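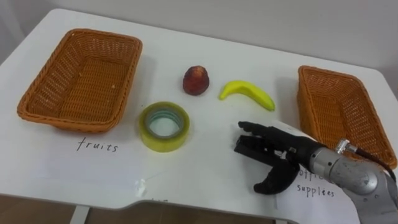
Equipment planning for the sorting bench: where we are

October 22, 2021

The request window for next year's equipment budget closes soon, and several members have asked what the automation group at Grukwood intends to put in for. The short answer is one more hand, a spare parts allowance and very little else. The longer answer follows, along with the prices we still don't have.

The group has been working on tabletop sorting since September. The task is simple to state. Items go on a table, each basket has a category written on a sheet of paper, and the arm is supposed to put each item in the basket where it belongs. We picked it for planning purposes as much as for research. It uses cheap props, it fits on an ordinary table, and it puts wear on the parts that we expect to pay for later, mainly the fingers and the wrist cabling.

What we are asking for

The largest line is a second five-finger hand. We run one at present, and when it is down the bench is down. A second hand would let us swap and keep working while the first is being serviced. We looked at a plain two-jaw gripper as a cheaper backup. It would do for boxes and most tools, but the results would not compare with anything we have recorded so far, and we would be maintaining two sets of software. The group's view is that a matching hand costs more on the day and less over the year.

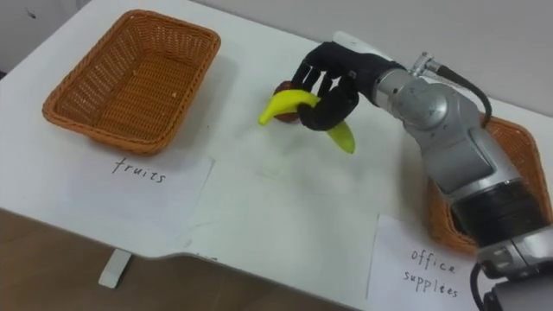 Grasping during the fruit and office supplies sort.

The second line is consumables. Finger coverings, fasteners, connectors and cable are bought now out of the general supplies account, a little at a time, and we have no good record of what the bench uses. We would like a separate allowance with its own account code. If it is underspent, the balance goes back. Members who run other benches at Grukwood have said they would use the same arrangement, and we have no objection to sharing one code as long as purchases are tagged by bench.

Third is a service agreement. Two suppliers have sent terms. Volladance offers a yearly plan with a loan unit while repairs are done, shipping extra. Zullon charges by the repair and does not lend equipment, but its turnaround is given as 7 working days, and the plan price we were quoted by Volladance would pay for more than one Zullon repair. Which is the better buy depends on whether the second hand is approved. With a spare on the shelf, a loan unit is worth much less to us. We have asked both firms to hold their terms until the budget is settled. Zullon has agreed in writing. We are waiting on Volladance.

What we are not asking for

A second arm was on the early list and has been taken off. It would need a bigger table, a new power run and a revised safety review, and none of the work planned for next year calls for it. It can come back the year after.

We are also not asking for sensors in the baskets. There was a proposal to weigh each basket after every placement so that runs could be scored without a person checking. Scoring by hand is slow but we can live with it. Wicker baskets and paper labels cost next to nothing and can be changed in a minute, and we would like to keep it that way while the categories are still changing.

Props are covered. Anyone with clean small items to give away can leave them in the box by the bench. Please no glass and nothing with a blade.

How we arrived at the amounts

For the consumables line, we propose to log 1,000 grasp attempts before the final figure goes in, and to inspect the fingers after every 100. Each inspection is a short form: condition of the coverings, play in the joints, condition of the cable at the wrist. That should give us a replacement rate we can defend. Up to now we have been using the maker's service intervals, which assume a lighter duty than ours and a narrower range of objects. A ring of packing tape and a piece of fruit load the fingers quite differently, and the log will note which kind of item was being handled.

For the hand itself we have one written quote and one verbal one. Purchasing rules require 2 written quotes at this level, so the verbal one needs to be firmed up before we can submit. Lead time matters too. If the order goes in at the start of the budget year, delivery falls late in the first quarter, and we would plan the heavier runs for after that.

Installation is not a separate cost. The mounting plate is the same, and the group will do the fitting and calibration. Storage will be in the locked cabinet next to the bench, which has a free shelf.

One open item is depreciation. The current hand is being written down on the same schedule as the arm. Given how much more the fingers move, that is probably too long, and a shorter schedule would change the yearly figure even though it does not change what we pay. Finance has the question. If the answer comes back before the window closes, the request will be adjusted.

Next steps

The draft request is in the shared planning folder under the project name Ejigu. Comments should be added to the draft itself and not sent by email, so that they stay with the line they refer to. Bench leads who want to join the shared consumables code should enter an estimate in the table at the back of the draft, even a rough one. The inspection form is in the same folder, with a blank copy clipped to the cabinet door.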